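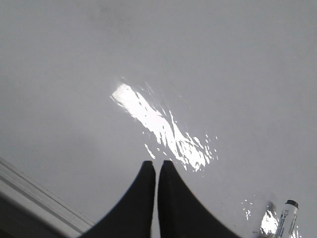

Learning to count again

8 April 2020

Fractions first. Always fractions. Ask any adult who left school hating maths where it went wrong and you get the same answer, usually with a wince. Somewhere between halves and sevenths the floor went.

Mahtab Mazandarani has taught evening numeracy in Vistthorpe for 6 years and she starts with bread. A loaf, a knife, how many slices, who gets what. Then money. Then, weeks later and only if the room is ready, the line with a number on top and a number underneath. Some people have never got past that line. One man in her first group had run a haulage yard for half his life and did every quote in his head, to the penny, and could not add a third to a quarter on paper. Wouldn't try. Put the pen down and went out for a smoke.

He came back, though. Most do.

The course is called Redero and it is small. No exam at the end unless you ask for one. 7 classes a week across the town before the doors shut last month, and now the whole lot by telephone and post. Worksheets in envelopes. A call in the evening, half an hour, longer if there's a percentage in it. Mazandarani keeps a pad by the kettle and says her handwriting has got worse. She misses watching faces. On the phone a long silence could be someone working it out or someone about to hang up, and you have to guess wich.

Why do they come? Children, mostly. Homework. A daughter of nine asks for help with column subtraction and Dad goes suddenly to check on the car. Then there are the job forms, the tests that come with the job forms, the pay slip that looks wrong but you can't say how. Vinh Lã signed up in December after a mix-up over a kitchen he was fitting. He had measured right and ordered wrong — a decimal point, one place over — and paid for the extra worktop himself. He now does decimals over breakfast. Likes them, a bit to his own surprise.

The method matters less than people think. I sat in on five classes over the winter and saw five ways of doing long division, two of which I still don't follow. There's the bus stop, there's chunking, there's a thing with a grid that Po-yen Kwok learnt as a boy and draws very fast on the back of anything. All came out at the same number. The arguments over which was quicker went on into the car park.

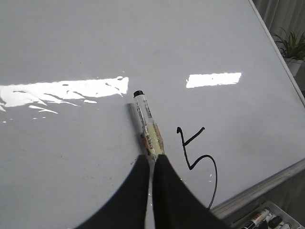
Þórey Mikkelsen reckons the arguing did her more good than the sums. At school there was one way and you copied it down, she says, and if you'd missed a step you were simply lost untill the summer. In Vistthorpe she got to say "I don't see it" out loud, four times in one evening, and the teacher just tried it another way. She is on ratios now. Paint, mostly, and squash.

Rogelio Pascual is less sold. He finished the course, can do the fractions, still feels his neck go hot when a bill has to be split. "I get it right," he told me. "I just don't enjoy getting it right." He's asked for the harder sheets all the same.

Money is tight, as ever. A full year of Redero for one learner costs £900, printing and room hire included, and the learner pays none of it. The waiting list is closed for now. Mazandarani has been ringing the people on it anyway, in the afternoons, to see if they'd like an envelope while they wait. Bread on page one. The line with the numbers comes on page eleven.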